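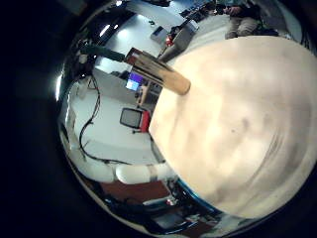 Can I trust a grasp success rate measured over 30 trials?

Posted by tinsnips_and_tea on 7/16/18 in Robots & Automation > Methods

I'm trying to reproduce a published result on picking up rods with a learned policy that sees only through the wrist camera. The authors report 190 trials. My bench time on the Bowen floor comes in small, grudging portions, and I got 30. The policy failed on 2 of them. My lab mates think this is a triumph and would like to move on to lunch and then to a bigger project. Is my number good enough to say we match the paper, or do I need to go back and do more?

Setup, in case it matters: Sustport fingers, Durneo as the control stack, policy trained on demonstrations we recorded ourselves. We stop the arm between trials and put the rod back by hand.

Mastent Help Community: 3 answers

bracket_creep

It's good enough to say the policy works, and too small to say it works as well as theirs. With 30 trials and 2 failures, a normal 95 percent interval on your success rate runs from somewhere in the high seventies up to the high nineties. That range holds a lot of different robots, including several you wouldn't want near your coffee.

Use a Wilson interval when you work it out. The textbook formula with the plus and minus misbehaves when you're this close to perfect, and will happily tell you that your arm may succeed on more than all of its attempts.

If you only want to report your own result, write the count and the interval and stop there. "28 of 30" is a perfectly respectable thing to print. If you want to claim a match, you need more trials, and you also need to decide before you run them how big a gap you'd call a difference. Deciding afterward is very popular and doesn't count.

Comment from tinsnips_and_tea: Thanks. We had in fact used the plus and minus formula. The upper end came out above one hundred percent and somebody wrote it on the whiteboard with a smiley face.

pallet_of_regret

just run it more?? we do ten and call it good. reviewers never ask

Comment from bracket_creep: Some of us are the reviewers.

Comment from pallet_of_regret: ok then please disregard

lowtorque

The answer at the top covers the arithmetic, so I'll complain about the part that arithmetic can't fix.

You say you put the rod back by hand. How? I spent most of an August learning that I'm a very consistent person. I "randomly" placed parts on a table for a whole evaluation, and when I plotted the start positions they made a tidy little blob right in front of where I'd been standing. The policy did great on the blob. I had measured how well a robot could cope with my right arm.

So before you spend more bench time, fix the start conditions. Make a list of positions and angles with a random number generator, print it, and put the rod where the list says, including the awkward spots you'd rather skip. Make the list longer than you expect to need and don't reorder it when it starts going badly.

Then write down what counts as success while you're still in a good mood. With a rod this gets slippery quickly. Does it count if the finger touches it and it rolls into the grasp on its own? If it's lifted and then sags? If the policy tries, misses, and gets it on the second go? I've read papers where each of those was a win and papers where each was a loss, and plenty where you can't tell. Check what the paper you're copying says. If it says nothing, write to the authors. They may even know.

Wrist camera policies have their own trap. The camera goes where the arm goes, so its view is full of whatever is lying around the room, and a policy can lean on that without telling you. Ours had learned a great fondness for one corner of a shelf. We moved the shelf and the success rate fell off a cliff. If all your trials were run in the same room with the same lights and the same furniture as your demonstrations, you've tested the policy under the kindest conditions it will ever meet. Do part of the new batch with the background changed, and report those trials on their own line. Don't blend them with the others to make a nicer average.

Also check whether the fingers hide the object in the last bit of the approach. If the policy is blind at the moment of contact, it's closing on memory and optimism. Replay your failures and look at that part first. With only 2 failures you won't find a pattern, but you may find that both were the same thing, and then you'd at least know what to poke at.

One last gripe. You're comparing against a number from someone else's hardware. Even with 190 trials of your own to set next to theirs, a gap could come from the fingers, the friction, the controller delay, or the way they recorded demonstrations. If you have a baseline you can run on your own arm, run it on the same printed list and alternate: one trial of theirs, one of yours, down the page. Alternating protects you from the motors warming up and from the operator getting tired and generous. A smaller paired comparison like that will tell you more than a long lonely run of one method.

Comment from tinsnips_and_tea: I plotted the starts. It's a blob. It's slightly to the left, because I'm left-handed. I've booked more bench time and we're doing the printed list, with the old scripted grasp as the baseline.

Comment from bracket_creep: Save the failure logs separately. Durneo overwrites them on restart unless you change the log folder in the settings.

Comment from tinsnips_and_tea: That would have been nice to know before I restarted it.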